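What a confidence score is for

I spent most of Saturday reading other people's evaluation code, so take the mood of this post accordingly.

The background, for anyone who hasn't been following along: I've been trying to decide whether to replace the hand-tuned grasp selection in our folding stack with Eltia, the learned keypoint model that Saranya Kandasamy has been pushing me to try since the spring. The pitch is that you give it one close view of a garment and it hands back a collar, two cuffs, two hem corners, and a confidence for each. Then Vonen, our planner, picks the grasp with the highest confidence and off you go.

I ran it over 868 frames from our own logs. On light clothes with the sleeves out to the sides it is very good, better than what I wrote, and I'm not going to pretend that didn't sting a bit. Aleksi Pesonen put the two sets of results side by side and there was no arguing with them.

My trouble is with the confidence. The model outputs a number between zero and one, everyone downstream treats it as a probability, and as far as I can tell it was never checked against anything. I binned the predictions by score and looked at how often the keypoint landed within 24 pixels of the label. In the top bin, where the model is as sure as it gets, it was right 75 percent of the time. The bin below did slightly better. If your most certain answers are worse than your fairly certain ones, then the planner is sorting by noise.

Gillespie Drummond's answer, when I sent him the plot, was that I should fit a temperature on a held-out set and stop complaining. I did fit it. It makes the average come out right and does nothing for the ordering, because scaling a score doesn't change which one is bigger. He knows this. I think he was hoping I'd be too tired to bring it up.

So where do the confident mistakes come from? Mostly dark knits, folded over on themselves. There is very little contrast inside the garment, so the network grabs whatever contrast there is. A size label or a bit of bright print inside the neck gets you a collar point with a huge score, and fair enough, that's a decent cue. The sleeve is where it falls apart. Double a sleeve back across the body and the rounded fold looks enough like a cuff that the model will put a cuff there and swear to it. 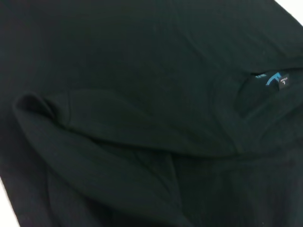 The old code had a dumb rule for this. It looked for the longest shadow edge, followed it both ways, and refused to call anything a cuff unless the edge closed at the end. It failed a lot, but it failed by saying "don't know," and Vonen has a perfectly good branch for "don't know": back off, change the view, look again. With the new model that branch almost never fires. I grepped the logs to make sure I wasn't imagining it.

Vilho Juntunen suggested training on more dark garments, and somebody always suggests that. We have 2,000 labeled frames sitting in Limevis and we could label more. I expect it would help the accuracy. I don't see why it would fix a score that nothing in the loss asks to be honest about occlusion. The label format doesn't even have a field for it – a hidden cuff is either guessed at by the annotator or left out, depending on who was annotating that week.

What I'd settle for is a visibility output trained on its own, and a planner that checks visibility first and position second. It's a boring change. It also means relabeling, so I understand why it isn't in the demo.

For now I've merged Eltia behind a flag, off by default, with the old edge test running as a veto on cuffs only. Saranya thinks the veto is ugly and she's right. It costs us a few good grasps on striped shirts, where the edge follower has always been hopeless. I'll rerun the bins once the visibility labels exist, and if the top bin comes out on top I'll delete the veto myself. The binning script is in the tools folder, next to the one that broke in December and that I still haven't fixed.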